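Kitchen bench tests: your questions answered

Last updated 14 Sep 2023

I've been comparing grippers and cameras in a simulated kitchen since January, and the same questions keep landing in my inbox. I've put the answers in one place so I can point people at them (and so Derek Rudd can stop forwarding me the same email).

What are you comparing?

Two grippers and two camera positions, all on the same two-armed robot. The grippers are ones we modelled ourselves and call Dunmore and Terner. Both are parallel-jaw, so two fingers that open and close, nothing fancy. The cameras are one on the head looking down over the counter, and one at the wrist looking out between the fingers. The controller underneath is Drellesari, which Elsie Tunstall wrote and still looks after.

Why do it all in simulation?

Speed, mostly! I can run 700 grasps while I'm asleep and nothing needs sweeping up in the morning. I can also put everything back in exactly the same place, which is very hard to do by hand when you're tired and it's your fourth hour with a bottle and a mug. We do have a real arm at Jurnham and the better settings get tried on that later.

Why a wine bottle?

Because it's awkward. It's round, it has a fat end and a thin end, and the wrist camera has to cope with shiny green glass and a printed label at the same time. Reece Haslam wanted us to use plain cylinders and I did try it for a bit. The scores went up lovely and told me nothing about kitchens.

What does each camera see?

Very different things, and people are often surprised by how little the wrist view gives you. You get the fingers and whatever is past them, so the bottle label is big and clear but you've no idea where the window is. From the head you get both arms, the run of the counter and a good bit of floor, but the bottle is small and the writing on it is no use to anyone.

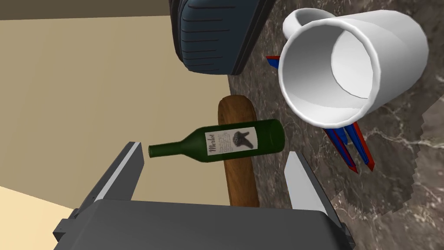
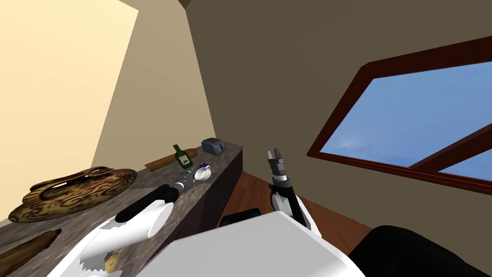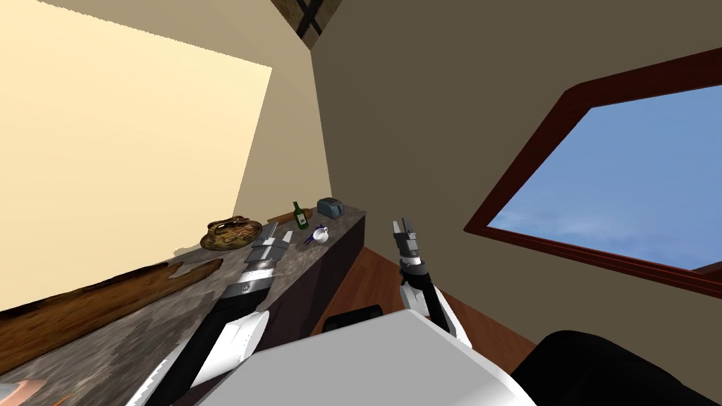

Wrist view first, then two from the head camera.

Is the room meant to lean like that?

Yes, the room is straight, it's the head that's tilted. I leave the picture as it comes and let the controller sort out which way is up. Evie Whitlock levels hers before doing anything else and gets on fine with it, so have a go at both.

Which camera should I start with?

The head one, if you can only have one. My order is: find the thing from the head, bring the arm over, then switch to the wrist for the last bit. With the wrist camera alone I spent ages hunting for objects just outside the view. With the head camera alone the arm kept getting in the way of the very thing I was reaching for - you'll see what I mean the first time you send a forearm across a counter.

And which gripper won?

Depends what you pick up. I gave each one 402 tries on the bottle, and Dunmore came out 37 ahead. Mugs on their side are another story. Terner has slimmer fingers and goes in by the handle much more neatly, and I'd use it for anything small. I haven't got numbers for the mug I'm happy with yet, so please don't quote me on that one.

Do you use both arms?

Not for these tests. One does the reaching and the other holds a fixed pose out of the way. Two-arm work is on the list but Elsie wants to finish the collision checks first, and she's right.

The edges of my counter look jagged. Have I broken something?

No, I get that too, little stair steps where one surface meets another. It's only how it's drawn. It hasn't made any difference to my grasps, so I've left it alone. If objects are sinking into the worktop, that's a different problem and you want the contact settings page.

Will this work with my own gripper?

Probably, if it's two fingers and you have a model of it. You'll need to set the full opening width and the closing speed, and measure the width yourself instead of trusting the drawing. Mine was 2 mm out and I lost a whole weekend to it. Suction cups aren't supported. Barry Wragg has a half-working version for three fingers if you're feeling brave - ask him nicely.

Can I have the logs?

Of course. Send me a message through the contact form and say which gripper and which camera you want. The full set is big, so don't ask for all of it unless you've got the disk space.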